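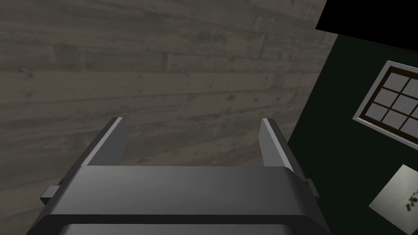 *Gray boards with small dark knots, drawn by a computer.*

# How does a town decide where its money goes?

Every town has money to spend, and every town has more wishes than money. Today we will learn how a town makes its plan. This plan is called a **budget**.

Let us take a small town with the name Matine. In Matine live 2,000 people. They need clean water, streets with lamps, a library and a bus to the school. All these things cost money every year.

## Where does the money come from?

Most of it comes from **taxes**. A tax is money that people and shops must pay to the town, the state or the country. If a family in Matine owns a house, it pays a tax for the house. Some money also comes from the state, and a little comes from small payments, for example when you park a car in the center.

## Who decides?

The people of Matine choose a group to decide for them. It is called the **town council**. The grown-ups vote for its members in November.

Before the council votes on the budget, there is a meeting where everybody may come and speak. It is on a Tuesday at seven in the evening. Children may listen too, and in Matine they may also ask a question. You only have to write your name on the list at the door.

## A real argument

Last year there was an argument about the Greketti Bridge. It is a foot bridge over the river, and it is old. One part of the council wanted to repair it at once. The other part wanted to buy a new school bus from the company Mudex first.

Then 341 people signed a **petition**. This is a letter that many people sign together to ask for the same thing. They asked the council to repair the bridge.

The council talked for a long time. In the end they made a **compromise** – each side got a part of what it wanted. The bridge was repaired in spring, and the bus had to wait until the next budget. Some people were still angry, and they wrote this to the newspaper. They are allowed to do that.

## What if they cannot agree?

Sometimes the vote is a tie, or too many members say no. Then Matine must use the old budget for 48 more days, and in this time the council has to try again. The lamps stay on and the library on Shaikh Street stays open, but no new work can start.

## Try it at home

Take 20 buttons. Each button is a piece of money. Decide with your family how many go to the water, the streets, the library and the bus. Everybody must say yes before you finish!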